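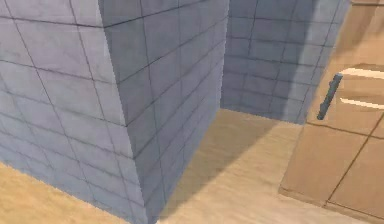
Kitchen room in Fetdale, gray tile and a wooden cabinet with a bar handle.

Fetdale is a program from Laltham for teaching a simulated robot by remote control. You hold the Durnel hand controller, you do the task yourself, and it saves every try as a demo. I used it for 18 evenings in May, mostly for opening drawers.

The controller is light and the buttons are easy to learn. Turning the wrist is harder. My hand moved well but the drawer did not always follow, and I deleted many demos before I kept 4 good ones. Replay is very clear and I like it much.

The rooms are simple but nice to work in. One has a long white cabinet with a cactus on the countertop and a robot vacuum on the floor.

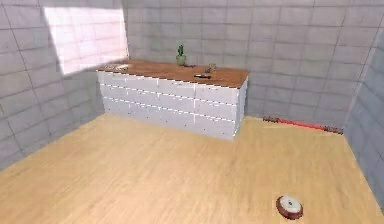 Small objects on a counter are for me the best exercise, and I wish the manual started with them. It starts with drawers. Also the camera speed returns to default after each restart, and I must set it again.

Price is 997 with 2 controllers. I would buy it again, but with one controller if they sold it so.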